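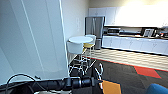
A round high table and bar stools in an office kitchen.

December 10, 2021
By Vlastimil Kuruc

Olside library to stay open late from February

I've got some good news for once, and I'm pleased to be the one typing it up. Olside library is going to keep its doors open until nine in the evening, two nights a week, starting in February. If you're like me and only remember your books are due when you're already on the bus home from work, you'll know why I'm happy!

The town council agreed it last night after a meeting that went on a good deal longer than planned (the first hour was all about parking on Hundov Road, and I won't put you through that). When they finally got to the library, 13 councillors voted for the late nights and 2 against. The two who said no were worried about the heating bill, and I can see their point with the winter we're having.

What swung it was the petition. More than 300 people signed, a lot of them parents who can't get there before the old closing time of half past five. I signed it myself back in the autumn, outside the baker's, with a bag of rolls in one hand, so I can't claim to be neutral.

The late nights will run as a trial for 25 weeks. After that the council will look at how many people came through the door and decide whether to carry on. The children's corner will shut at seven, but the main room, the computers and the little coffee area will stay open to the end. The Kováčik bakery has said it will send over whatever cakes are left at closing time, which may do more for visitor numbers than any poster.

There's a catch for those of you out in Drernunow. The last bus back leaves at ten past eight, so you'd miss the final bit of the evening unless you can get a lift. I asked about a later bus and was told it's "being talked about", and I've been hearing that about the Drernunow bus for as long as I've lived here. Still, I'll keep asking.

The library also wants ideas for what to do with the extra hours. A chess evening has been mentioned, and so has a knitting group, and somebody has already asked for Italian lessons. There's a box for suggestions by the front desk until the end of the month, or you can ring them in the mornings.

We use cookies to help this site work. By carrying on reading, you agree to our use of cookies.

Related stories
Hundov Road parking: what was said
Drernunow bus times over the holidays
Kováčik bakery takes orders for Christmas loaves
Olside choir looking for tenors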